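Ticket 3788
Subject: water dispenser, side room, slow then nothing
Opened by: Kuo-hua Su
Site: Giraldo building, 2nd door past the copier
Status: open, waiting on part
Priority: low (changed from normal, see below)

Problem as reported
Cold tap slow since early March. Now a trickle. Jug full. Hot side ok but gurgles a lot. People filling bottles and walking off, leaving it dripping. Drip tray full twice in one morning.

8:40 am
Had a look. Jug seated fine, no crack that I can find. Lifted it and set it back down, got a big bubble and a good flow for one cup, then slow again. So air is getting in sometimes but not enough. Wiped floor.

9:15 am
Called Draronari (they do the jugs). They say it's not the jug, call the dispenser people. Called Kireo, dispenser people. They say try a different jug first. Ok.

9:50 am
Different jug. Same thing. Timed it with the small mug, 90 seconds to fill on cold. Hot side took 11. Not the jug then. Told Draronari, told Kireo. Kireo wants serial number off the back. Can't get at the back without pulling it out and can't pull it out with a full jug on. Left it til lunch.

12:20 pm
Jug off, unplugged, pulled it forward. Serial sent. Lots of dust behind. Vacuumed the grille while I was there. Looked at the collar where the neck sits, there's a little air filter in there, felt gummy. Rinsed it, put it back, flow better but not right. Mug took about 40 seconds.

12:45 pm
Kireo called back. Filter isn't meant to be rinsed, they swell up. Great. New one is a two part kit, filter plus collar seal. Ordered thru Stendeo as Kireo is out. Asked if we can use it in the meantime, yes, cold will just be slow. Keep an eye on the tray.

1:10 pm
Pushed back, plugged in, jug on. Checked it's not rocking. Floor there slopes a bit toward the wall so I shimmed the front left foot with folded card. Temporary!! please don't kick it out.

2:30 pm
Question from upstairs, can we move it to the corridor instead. No. Only free outlet out there is the one the copier uses. Also people would have to carry jugs further. Leave it.

2:50 pm
 Dispenser is back against the white wall, white body, clear jug upside down on top, two small red and white labels on it. There's a thin red cable near the bottom of the jug, right where it meets the dispenser. Kireo asked what it is. Don't know, it's not in their diagram. Not touching it til someone tells me. If you put it there or know what it's for, add a note here.

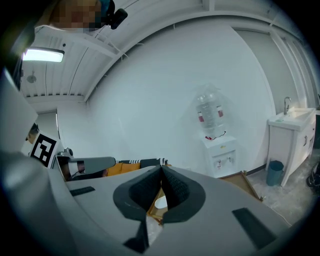 Reading time: 3 min

3:20 pm
Kireo looked. Jug type is ok for that model. On the red cable they want a close up with the jug off, will do at the next jug change, not pulling a full one again today.

3:45 pm
Flow check again, same mug, cold. 38 seconds. Hot no change. Gurgle less. Tray dry for an hour so the drip may have been people not pushing the tap right back up. Put a note on the tap anyway.

4:05 pm
Dropped to low. It works, just slow. Stendeo says kit ships this week, no tracking yet.

To do
Fit filter and seal when kit lands
Close up of red cable, jug off
Proper shim for front foot, card will go soggy
Bleach rinse of resevoir while it's apart, Kireo to send the steps
Re-time the mug, cold and hot, put numbers here
Ask Draronari to take back the jug we swapped out, it's still nearly full and they charged us for it

Note for whoever's on tomorrow: if cold stops completely, switch off at the wall, don't keep lifting the jug. It slops down the back and the outlet is right there. Call me first. K. Su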